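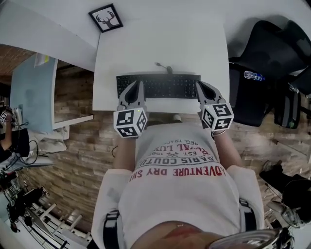
How often should a shared keyboard be cleaned?
Once a week for a desk that changes hands every day, and once a month for a desk with one regular user.

The Hunstead office moved to shared desks in April, and we've had a few questions about who looks after what. The short version is that whoever uses the desk wipes it down before they leave, and the office team does the deeper clean.

Unplug the keyboard first. Turn it over and tap the back gently over a bin, then turn it right way up and run a soft brush between the rows. Use a barely damp cloth on the keys. Don't spray anything straight onto them – liquid gets under the caps and the space bar starts to stick. Leave it ten minutes before plugging it back in.

Wipes are in the stationery cupboard on the Pilard side, next to the printer paper. They come in tubs of 100. Please put the lid back on properly, as we threw out two dried-up tubs last month. The white desktops mark easily, so use the grey cloths on those and keep the scourers for the kitchen.

If a key has stopped working or the cable is frayed, leave a note on the keyboard with the desk number and take a spare from the bottom shelf. Hertta Hakala orders replacements and needs the desk number to do it. Full-size and compact models are both available. Wrist rests can be ordered the same way, extension 395.

Mugs left on desks after 6 pm will be moved to the kitchen.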